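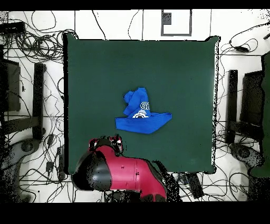 Coming back: what returning workers find when they move home
Speaker notes, Carla Hattar
Talk for the Grevdale business forum, February

Opening

Thank the hosts. Say where I work: I advise people who are moving home after a long spell abroad, mostly with tax, pensions and housing. I am not an academic and I have no survey to present. What I have is case files and a fair amount of arguing with banks.

Main point, said early in case people have to leave. Grevdale spends a lot of effort on keeping young people from going and on attracting outsiders. It spends very little on the people who left and would like to return. Many of them have savings and skills. A good number give up at the paperwork stage.

Ask for a show of hands: who here has worked abroad for more than a year? Then: who found coming back harder than going? Don't comment on the result, just move on.

Who comes back

Most of my clients went out in their twenties, often to Zikent, where Lambrakis was hiring engineers and site staff. They expected to stay for two years and stayed for ten or more. They married, had children, bought a flat or didn't.

They come back for dull reasons. A parent gets ill. A contract ends. A child is about to start secondary school and the family wants to settle the matter of language before it gets harder. Money is seldom the first thing they mention, and the salary here is nearly always lower. They know that before they ring me.

Be careful with the word "returner". Some of the husbands, wives and children have never lived here. For them it is emigration, and they need the help a newcomer needs. The household gets treated as local because one name on the form is local.

Case one — the couple from Zikent

(Cleared with them, keep the names out.)

He grew up in Plullside, she did not. Both worked for Lambrakis. They gave notice, shipped the furniture and arrived with a good sum in a Zikent bank.

First problem: a landlord wanted proof of local income. He had a job starting in 6 weeks, with a signed contract, but no payslip. They offered half a year's rent in advance. The agent said the system would not take it without a credit check, and the credit check came back blank, as if he had not existed for eleven years.

Second problem: the bank here would open an account only with proof of address. I expect people to laugh at this point. Let them, then say how it ended: they lived with his sister for the whole spring, four adults and three children in one house, and used her gas bill.

Third problem: when they moved their savings, the transfer was held for checks. The bank was entitled to do that. What hurt was that it wouldn't say which papers it needed. They sent the sale contract for the flat, then tax returns, then translations of the tax returns. The fees for the translations alone were up to 1,000 by the time it was cleared.

Pause here. Water.

Case two — the nurse

Single, forty-four, wanted to be near her mother. Trained here, worked abroad for fifteen years, let her registration lapse at home because she saw no reason to pay for it. Getting back on the register meant a course that ran once a year, and she missed the start. She took a job in a shop while the hospital was advertising for nurses.

She is back on a ward now. Plenty of others in her position looked at the course dates and stayed where they were.

If anyone from the hospital is in the room, be polite. They didn't design the rule and they have asked for it to be changed.

What people get wrong before they move

Keep this section brisk. It is the part people write down.

Tax year. Moving a few weeks earlier or later can change where you are taxed on a whole year's pay. Get advice before giving notice, and get it in both countries.

Pensions. Many people leave small pots behind and forget them. Ask for a statement while you still have a work email address. After that it becomes a matter of letters.

Driving licence. Check whether the foreign one can be swapped and how long you have. I had a client who let it run out and had to sit the test again at fifty-one. He failed the first time.

Insurance record. Years of driving abroad without a claim may count for nothing here, or may count if you bring a letter. Ask for the letter.

School places. You often can't apply without an address. See case one.

Don't sell the home abroad in a rush. Several families I have worked with wished they had let it for a year first. A few went back to it.

What the town could do

I have been asked to be practical, so two requests.

One: a single named contact at the town hall. It does not have to be a full-time post. It should be a person with a phone who knows which form comes first, and who can tell a school or a landlord that this family is expected. Plullside set up a desk like this at the back of the library, open until 7 in the evening. It is busy. Most of the questions are answered on the first visit.

Two: employers, please write a better letter. A plain letter on headed paper giving the start date, the salary and the length of contract will satisfy most letting agents and some banks. Too many firms send a one-line email and think the matter is closed. I have a template. Leave copies on the table by the door.

I would also like the banks to publish a list of what they accept as proof of where money came from. I have asked before and will go on asking.

Likely questions

"Why should they get help when people who stayed don't?" Fair question, and it comes up every time. Answer: most of what I am asking for costs very little, and a person who can't rent a home can't start work or pay tax here.

"Don't they push up house prices?" Some do, if they bring savings and buy straight away. Most rent for at least a year. I don't have figures for Grevdale and shouldn't guess.

"How many want to come back?" Same answer. Nobody keeps a list of them. The town hall knows when people leave the register, and that is where the record stops.

If asked about Lambrakis and its plans in Zikent, say I know only what clients tell me and can't repeat it.

Close

Give the phone number. Say I will stay until the room is locked. Remind people to take the template letter, and that the checklist on the back is for families and the front is for employers.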